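Introduction to Community Policing
Unit 5 Handout: Responsible Beverage Service and Local Enforcement
Prepared by Glenys Greenwood, Department of Public Safety Studies

Purpose of the unit

Unit 4 dealt with patrol work on the road. Unit 5 moves to the places where alcohol is sold and asks what a town can do before a customer reaches the parking lot. Students should read the Stonora case before class and bring written answers to the two questions at the end of this handout.

Terms used in this unit

Licensed premises: any building or outdoor area covered by a permit to sell alcohol for drinking on site.

Over-service: the sale of alcohol to a person who already shows clear signs of intoxication. The legal standard differs from state to state, and students are not expected to memorize the wording of any single statute.

Compliance check: a planned visit in which officers or inspectors test whether a business follows the law on age and service. A check may be announced or unannounced.

Place of last drink: the business named by a driver, after arrest, as the last location where he or she was served. Departments that record this item can compare it with their list of permit holders.

The Stonora case

Stonora has 14 licensed premises, most of them on two streets near the Pirihi sports ground. The police department began recording place of last drink in July, after a request from the town council. Sergeant Vsevolod Derkach was assigned to review the reports and to meet with business owners before any penalty was considered.

The first review covered 73 arrests. Drivers in almost 10 of these cases declined to name a place, and several named a private home. Among the remaining reports, two businesses appeared far more often than the others. One of them, the Tudum, had changed managers twice and had no written policy on refusing service.
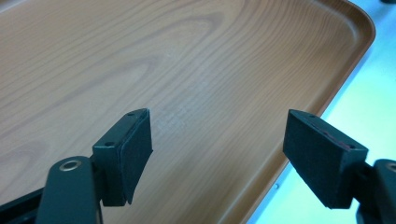
Figure 5.1. Tray with wood-grain finish.

Sergeant Derkach proposed server training first, with compliance checks to follow. The course, offered under the name Cusivness, lasted one evening and covered three subjects: checking identification, slowing the pace of service, and arranging a ride for a guest who should not drive. Owners who failed to send their staff could be fined up to $2000 under the town ordinance.

Points for discussion

The place of last drink is reported by the driver. It may be wrong, and a driver may have reasons to name one business instead of another. A high number of reports can also reflect a large number of customers. For these reasons the figure is generally used to decide where to look, and a separate inquiry is needed before a permit is suspended.

Students should also consider the position of the server. Refusing a sale can lead to an argument – sometimes to a threat – and employees are more willing to refuse when a manager supports them in front of the guest.

Written questions

1. Should Stonora publish the names of the businesses reported by arrested drivers? Give one argument on each side.

2. What further information would you request before recommending action against the Tudum?

Answers should not exceed one page each and are due at the start of class.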